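Plernadari Bench Forum > Practice and Standards
Thread: Do you reset the table between episodes or not?
Started by Povilas Sepp, 20 Feb 2022
Reading time: 4 minutes

povilas_sepp
We have a house rule sheet for our two-arm bench. It started as one page and has reached the stage where it has an appendix. Rule 4 says every object goes back to its taped mark before each episode. Rule 9 says start positions must vary. Both were signed off by the same person, who is me.

I would like to fix this before June, when Tromitz want to see a written procedure. What do other people do?

gravelpit
You pull the tape. Tape is for the arm bases and the table legs. If the spoon starts in the same spot 600 times, you have taught a very expensive machine where one spot is.

mrs_torque
Disagree, a little. We keep marks for anything the task doesn't touch and vary the rest from a printed list. The operator draws a card, sets the object, ticks the card. "Just put it somewhere different" gives you the same four places every time, and all four are near the operator's dominant hand.

gravelpit
A deck of cards. Do you shuffle?

mrs_torque
There is a rule about shuffling, yes.

povilas_sepp
For reference, the kitchen setup, with the spoon as the thing to be put away. Caddy stays put, spoon varies, arms start wherever the operator has parked them, which I suspect is going to be someone's complaint.
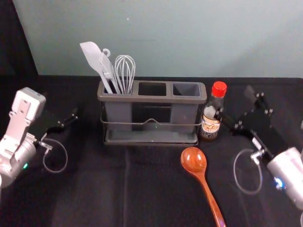
Kitchen bench, spoon out, both grippers in.

hexkey_lou
It's going to be mine. Your right gripper is parked practically on the neck of a glass bottle. Our sheet says no start pose within a hand's width of anything breakable, and it says so in bold. Guess how it came to be in bold.

gravelpit
Was it soy sauce

hexkey_lou
It was fish sauce. We worked in that room for the rest of the month.

povilas_sepp
Fair. We do have a parking rule, but it only says "clear of the work," and apparently I read that as "clear of the spoon." The bottle counts as scenery on our sheet. I'll move the arm back.

zerton_refugee
Unpopular opinion: leave the arm there sometimes. I did two years on a Zerton line where every cycle began from a perfect home pose, and the first time someone stopped one halfway and restarted it, the whole thing behaved like a man who has walked into the wrong wedding. Crowded starts are worth having. Put them on the list and run them slow.

hexkey_lou
Run them slow with a plastic bottle.

zerton_refugee
Then you've got plastic bottle data. Glass shines differently.

hexkey_lou
Then you've got glass on the floor data.

mrs_torque
Can I drag this back to cables? Both grippers have a loop hanging off them. We clip ours to the wrist at two points and the check is part of the start-of-shift list: move each arm through its full range by hand, watch the loop, sign. It takes less time than reading this thread. A hanging loop and an upright whisk will find each other eventually.

povilas_sepp
We check cables weekly. I can hear how that sounds.

gravelpit
Weekly is fine if you only knock things over weekly.

vanags_bench2
Coming in from the Vanags side, we audited our own logs last spring. 3815 episodes, and 212 had to be thrown out. More of those were setup faults than bad driving: wrong object on the table, cloth rucked up, somebody's mug. Our fix was dull. One still taken before each episode, compared by eye to a reference, operator initials it. The cloth gets its own line, pulled flat at the start of each shift.

gravelpit
We leave the creases in. Kitchens have creases.

vanags_bench2
Kitchens have mugs as well. Where do you stop?

gravelpit
At mugs.

povilas_sepp
OK, draft for version 7 of the sheet, please throw things at it:

Rule 4. Fixed objects go to their marks. Task objects go where the card says.
Rule 5. Arms start a hand's width from glass, unless the card says crowded start. Crowded starts run at reduced speed.
Rule 6. Cables checked by hand at the start of every shift. Signed.
Rule 7. Still taken and initialed before each episode.
Rule 9. Deleted.

hexkey_lou
I can live with 5. Put it in bold.

mrs_torque
Renumber after deleting 9, or someone will spend an afternoon looking for it.

zerton_refugee
"Reduced speed" needs a number. Operators have their own ideas about reduced.

povilas_sepp
Number to follow once I've argued with the operators. I'll post the full sheet here when Tromitz have had their go at it.

Contact the moderators | © Plernadari Bench Forum | Back to top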